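The Unpacking

Borghild Halvorsen had been promised a machine that could empty a box. She had spent most of her working life in the stockroom at Mazza, emptying boxes, and she had opinions on the matter.

"It learns from people," said the young man from Erkosik. His name was Pirnarier and he had driven up from Astness in the rain. "You do the job, it watches, and then it does the job."

"How many times do I do the job?"

He looked at his tablet. "The last site did 173."

"And then it could do it?"

"It could do most of it."

She let that go by. The machine stood in the corner on its wheeled base, two arms folded against its chest like somebody waiting for a bus. It had cost more than her car. So far it had lifted a mug, set the mug down, and lifted it again, and Pirnarier had clapped.

"All right," she said, and got down on her knees on the carpet, which her knees did not thank her for. She slit the tape and pulled the flaps back. One of them tore a little. They always did. She took out the tray and put it to one side, then the small bags with their labels, and behind her she could hear Pirnarier typing.

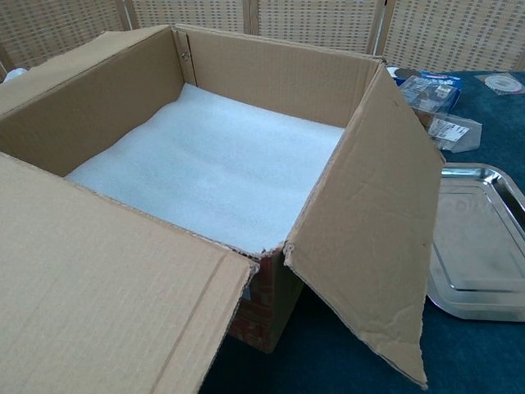

The box on the carpet, with the foam still in the bottom.

"Stop there," he said. "Is it empty?"

"There's the foam."

"Do you take the foam out?"

"Depends. If something's going back in it, you leave it. If the box is for the trash, you take it out. If it's a good piece you keep it for the next one."

He stopped typing. "How do you know which?"

"I know whose box it is."

He wrote that down, though she could see he didn't care for it.

Then it was the machine's turn. It rolled forward and bent at the waist. One hand went in, closed on the foam, and came up with it, and Pirnarier made a small happy noise. The foam dragged over the rim. The box came too, hanging by a corner, swinging – and the machine held the whole business in the air and waited, as if someone had asked it to.

"It's thinking," said Pirnarier.

"How long does it think?"

"About 37 seconds, normally. Then it asks for help."

Borghild sat back on her heels. By the wall were the rest of the morning's deliveries, taped shut, and it was nearly four. She had told her sister she'd be home by five.

A light on the machine's neck turned yellow. "I need assistance," it said, in a very pleasant voice.

She reached for the next box and the knife.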